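Notizen für den Vortrag im Lesekreis der Buchhandlung Okoro
Thema: Wer erzählt hier eigentlich? Mehrstimmige Jugendromane und warum ich sie so gern verleihe

Vor dem Anfang
Wasser hinstellen, Bücherstapel links, Handzettel erst in der Pause austeilen. Kurz Danke an Zoila Apaza, die mich eingeladen hat und die den Raum bis 21 Uhr offen hält. Nicht wieder mit der Biografie anfangen, gleich rein in den Text!

Einstieg (langsam lesen)
Erste Seite aus »Dutholm« vorlesen, bis zu der Stelle, an der das Boot ohne Ruder zurückkommt. Pause machen. Dann fragen: Wem gehört diese Stimme? Die meisten tippen auf Marit, die Ältere. Es ist aber der kleine Bruder, und das erfährt man erst im zweiten Kapitel. Ich liebe das, ich habe beim ersten Lesen zurückgeblättert und jeden Satz noch einmal anders gehört.

Für alle, die es nicht kennen: Cúc Tạ hat den Roman in 8 Stimmen geschrieben. Eine Insel, ein Winter, die Fähre fährt nicht mehr. Keine der Figuren weiß alles, und zwei von ihnen lügen von Anfang an. 300 Seiten, die man an einem Wochenende durchhat, wenn einen niemand stört.
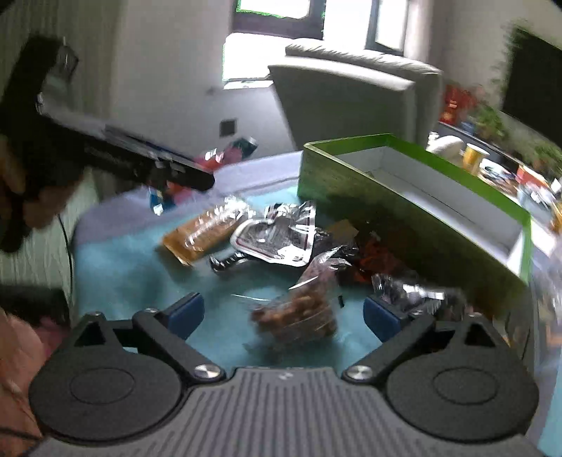

Knabberzeug zum Vorlesen, durchsichtig verpackt

Erster Teil: Woran man eine Stimme erkennt
Hier unbedingt frei sprechen, die Folien sind nur Stütze.

Satzlänge. Der Bruder redet in kurzen Hauptsätzen, die Lehrerin verschachtelt alles. Beispiel von der Folie vorlesen, dann dieselbe Szene aus der anderen Sicht. Das Publikum soll lachen dürfen, die Stelle mit der eingefrorenen Kirchenglocke ist wirklich komisch.

Was jemand sieht und was er übersieht. Marit bemerkt Hände, immer nur Hände. Der Fährmann bemerkt Wetter. Als die beiden in der Küche aufeinandertreffen, wissen wir hinterher über den Wind Bescheid und über die Fingernägel der Großmutter, aber keiner von beiden hat gemerkt, dass sie weint. Das muss man sich als Autorin erst einmal trauen.

Lieblingswörter. Vorsicht, hier habe ich mich beim letzten Mal verzettelt! Nur das Wort »jedenfalls« nehmen, das reicht. Es kommt bei einer einzigen Figur vor, und in dem Moment, in dem es plötzlich eine andere benutzt, ist klar, wer die Briefe geschrieben hat. (Falls jemand das Buch noch lesen will: Ohren zu.)

Zweiter Teil: Der Gegenfall
»Skurnik« von Ulises Carhuamaca. Fantasy, Bergwerksstadt, zwei Erzählerinnen, die sich einen Körper teilen, tagsüber die eine, nachts die andere. Klingt nach einem Trick und ist nach 50 Seiten keiner mehr. Die beiden können sich nur über Zettel verständigen, und die Zettel werden immer kürzer und gemeiner. Mein Lieblingszettel: »Du hast meine Schuhe verkauft.«

Kritik nicht unterschlagen: Der Mittelteil hängt. Die Reise nach Gondden hätte für mich halb so lang sein können, und die Wächter dort sprechen alle gleich, was in einem Roman über Stimmen schon auffällt. Kilian Moser sieht das anders, er hat mir dazu eine lange Mail geschrieben, er findet die Gleichförmigkeit der Wächter absichtlich. Kann sein. Ihn an der Stelle ruhig drannehmen, er sitzt meistens vorn und freut sich.

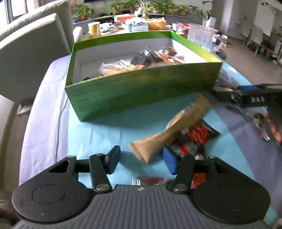 Dritter Teil: Mitmachrunde
Dauer eine Viertelstunde, nicht mehr. Immer zu zweit.

Aufgabe ansagen: Ein Streit beim Abendessen. Die eine Person schreibt ihn als jüngstes Kind am Tisch, die andere als Gast, der zum ersten Mal da ist. Namen und Anlass vorher absprechen, alles andere bleibt geheim. Dann vorlesen, direkt hintereinander.

In der Schulbücherei hat Chi-keung Chuang das mit einer neunten Klasse ausprobiert, und dort kam als Gast ein Versicherungsvertreter heraus, der die ganze Zeit nur den Wert der Möbel schätzt. Großartig! Das erzählen, falls die Runde zäh anläuft. Sonst weglassen.

Falls gefragt wird
Ab welchem Alter? »Dutholm« gebe ich ab zwölf mit, »Skurnik« lieber etwas später, wegen der Grubenszene.
Hörbuch? Bei »Dutholm« unbedingt, da lesen verschiedene Sprecher. Man verliert allerdings das Rätsel der ersten Seite, also die bitte vorher selbst lesen.
Fortsetzung? Von »Skurnik« soll im Mai der nächste Band kommen. Ich habe schon vorbestellt.

Schluss
Letzten Absatz aus »Dutholm« lesen, Seite ist mit gelbem Zettel markiert. Danach nichts mehr erklären, nur auf den Büchertisch hinweisen und die Handzettel mit der Leseliste noch einmal hochhalten.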